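Chapter 4
Reading the Offer: Two-Armed Workcells Sold as a Service

14 April 2020
By Otis Kapoor

Most people who buy a robot for the first time do not buy a robot. They sign for a monthly plan, and the arms come with it. The seller keeps the title, sends out the updates, and promises that the cell will learn new jobs as the customer thinks of them. This chapter is about how to read such a promise before anybody signs.

We will work from one case, the Zarklow two-arm bench package, as it was offered to a small returns shop in Dernden. The shop takes in used phones, routers and card readers, sorts them, and packs the good ones for resale. The work is dull and the staff turnover is high. On paper it is just the kind of place the Zarklow brochure was written for.

The brochure makes three claims. The first is that the cell can handle "any hand-sized item." The second is that a new task can be taught in an afternoon. The third is that the plan pays for itself within 16 months. A student who has finished Chapter 3 should already be uneasy. The first claim has no list of items behind it. The second does not say who does the teaching, or what counts as taught. The third depends on a wage figure that is printed nowhere in the brochure, and when the shop asked for it the sales office in Gencombe sent the same brochure again.

Start with the claim about items. "Any hand-sized item" sounds generous, but size is seldom what stops a gripper. A flat, shiny thing lying on a flat, hard table is a well-known nuisance. There is little edge to get hold of, the fingers have to come in low, and glare can confuse a camera that finds a coin or a mug with no trouble. A fair trial would use a lot of these. The trial report supplied with the offer lists 351 attempts, and by its own appendix only 80 were made with flat objects. The rest were cups, blocks and soft toys, which a returns shop does not see from one year to the next.

The report gives a single success rate for the whole lot. It does not break the figure down by object, and it does not say how many times a person reached in to set an item straight before the next try. Both omissions are common. Neither proves that the seller is hiding anything, but a buyer has to price the offer as if the missing numbers were poor ones.

Now take the claim about teaching. The plan includes one day of setup. After that, each new task is billed as "assisted training," and the rate is in a separate schedule that can change every October. A shop that sorts one kind of product may never notice. A shop whose stock changes from week to week could spend more on training than on the arms. This is the part of the contract to read twice — and to read aloud to whoever does the books.

There is also the matter of having two arms at all. Two cost more than one, take up more bench, and give the shop more to maintain. They earn their keep when one has to hold while the other works, or when an item has to be passed across. When the task is to pick up one small box and put it down somewhere else, the buyer should ask what the second arm is for.
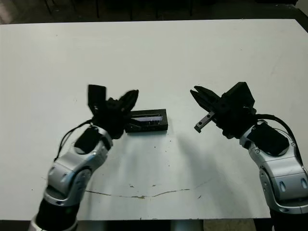
Sugden wrote after reading a draft of this chapter that I was being too hard on the second arm. In that view a shop buys for the jobs it will have later, and adding an arm afterward means paying for setup all over again. It is a reasonable point, and I have left my paragraph as it was. Later jobs should be named in the contract, with a price beside each one. If they cannot be named, they should not be paid for yet.

The Dernden shop asked for a second trial, using 1,000 of its own returned items, run on its own bench by its own people. The seller agreed to the bench and the people but wanted to choose the items. Section 4.1 takes up that exchange of letters and shows how the wording of a trial can settle its result before the power is switched on.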